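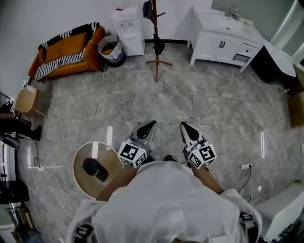 Manaia Whitcombe
Member Events Editor, Juvport Fan Club
Last revised Sunday, December 21, 2025

Section 2. Setting Up a Home Listening Party

This section applies to members who have been approved to host a home listening party for the new Chisholm album, Skevudside. Parties take place in January on the evening shown in the host's confirmation message. Members who have not yet applied should return to Section 1.

2.1 Before you begin

The host needs a Juvport membership in good standing, the Etier app on a phone or tablet, one speaker, and the host code printed in the confirmation message. Guests do not need a membership. A home party may have no more than 60 guests. Larger gatherings are treated as public events and are covered in Section 5.

Note: Host codes begin with 547. A code that begins with any other number belongs to a different event and will be refused at sign-in.

2.2 Registering the party

1. Open Etier and sign in with your Juvport member name.
2. Select Events, then Host.
3. Enter the host code. Do not add spaces.
4. Confirm the street address and start time. The address is not shown to other members.
5. Choose Private or Open to Friends. This setting cannot be changed once the first invitation has gone out.
6. Select Save. A green check appears next to the album title.

If the check does not appear, sign out, sign in again, and repeat from step 2. Hosts who see error 188 have a membership that has lapsed and must renew before continuing.

2.3 Inviting guests

1. From the party page, select Guest List.
2. Add each guest by name and email address.
3. Write a short message, or keep the standard one.
4. Select Send.

Invitations may be withdrawn at any time up to the start of the party. A guest who would like to bring a friend should ask the host, who then adds the friend to the list in the usual way.

Caution: Do not post the invitation link on a public page. Links found in public posts are canceled, along with every invitation sent from the same party.

2.4 Preparing the room

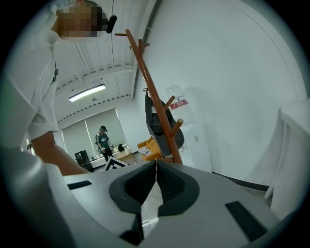
The album should be played through a single speaker at one end of the room, with seating turned toward it. Place the speaker on a shelf or cabinet at seated ear height and keep it clear of curtains. Pale, glossy floor tiles like these reflect a good deal of sound, and hosts with a similar floor should put down a rug between the speaker and the front seats. Carpeted rooms need no further treatment.

1. Connect the speaker to the phone or tablet that holds the host account.
2. On the party page, select Sound Check. A short piece of music from an earlier Chisholm album will play.
3. Walk to the back row of seats and listen. Adjust the volume from there if possible.
4. Turn off message alerts on the host device.
5. Leave the device plugged in until the party is over.

Friendship bracelets, lyric cards, and other crafts are welcome and are best set out on a separate table, away from the speaker. Printable lyric cards for the first two singles are in the Downloads area. Cards for the remaining songs are released after the party date.

2.5 Starting the album

1. At the start time, select Begin on the party page.
2. Wait for the welcome message from the band to finish. It cannot be skipped.
3. Allow the album to play through. One pause of up to 2 minutes is permitted between sides.

Caution: Recording the album by any means is not allowed and may lead to loss of membership. Photographs of guests may be taken with their consent.

If the connection drops, playback resumes at the beginning of the interrupted song. Hosts should keep the app open and wait for the Resume button. For all other faults, see Section 4, Playback Problems.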